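Zedel knitted dishcloth and dusting cloth, gray: a long-term review
January 6, 2021
Posted by Shirley Hollis

I have been promising this review since last February, and the reason it has taken so long is that I wanted to live with these cloths through a whole year of spills before I opened my mouth. I've been burned before! I raved about the Bugti waffle cloths after two weeks, and by the end of the second month they had gone stiff as cereal boxes and I had to go back and eat my words in front of all of you.

So, the Zedel. It's a plain gray knit, sold singly or in a pack of 2, and I bought the pack from the Clultton shop when they had free shipping. The gray is a mixed, heathery sort of gray with lighter and darker yarn running through it, and I can't tell you how much I appreciate that, having spent years trying to keep white cloths looking respectable. Coffee disappears into it. So does whatever it is that collects behind a computer monitor.

What I like best is the hand of it, as my aunt used to say about fabric. It's soft, with a rib you can see and feel, and it has enough give that you can bunch it up in your fist and get it down between things. I use one in the kitchen and one at my desk (more on the desk in a minute), and the desk one has turned out to be the favorite. A flat microfiber square slides right over dust in the corners of a keyboard tray. A ribbed knit seems to grab it, and then you take the cloth out on the porch and give it a good shake and off it goes.

In the kitchen I'm a little less in love. It drinks up a spill just fine, and it wrings out well, but it takes its time drying. If I hang it over the faucet after supper it's still damp at breakfast, and by the third morning I'm sniffing it suspiciously. The Erkel cotton ones dry much faster, and if all you want is something for wiping counters I'd send you there and save you a few dollars. They're scratchy, though, and I wouldn't use them on anything with a shiny finish.

Back to the desk. If yours is anything like the ones I've worked at, it's a white surface with a tangle of black cables on it and all sorts of little tools and gadgets that never made it home to a drawer, and every one of those has to be lifted up and wiped under. My advice is to use the cloth dry the first time around, then dampen one corner and go back for the sticky spots. Keep the damp part well away from plugs, please. And watch for snags! A knit will catch on a screw or the rough end of a zip tie, and I pulled a loop on mine the very first month. I poked it back through with a crochet hook and it hasn't gone any further.

Washing: warm water, no fabric softener, low heat or the line. The label says 400 washes, which I can't vouch for, though I did keep a tally on the inside of the laundry cupboard door (my husband thinks this is very funny) and mine stood at 179 when I sat down to write. They've shrunk a bit, mostly in length, and the edges curl more than they did when new. The color has held beautifully.

Would I buy them again? I would, and I've got another pack in my cart as I type, but those will all be going to the desk and the bookshelves. For the kitchen I'll stick with my old cottons. Four stars from me, and it would have been five if they dried overnight.

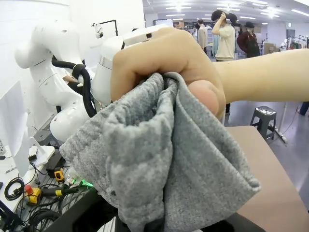
Farzana Orakzai: Thank you for mentioning the drying time, Shirley, mine have the same trouble. I started pinning them up by one corner instead of folding them over the rail and they're usually ready by morning now. Did your second cloth curl at the edges too, or only the one you use for dusting?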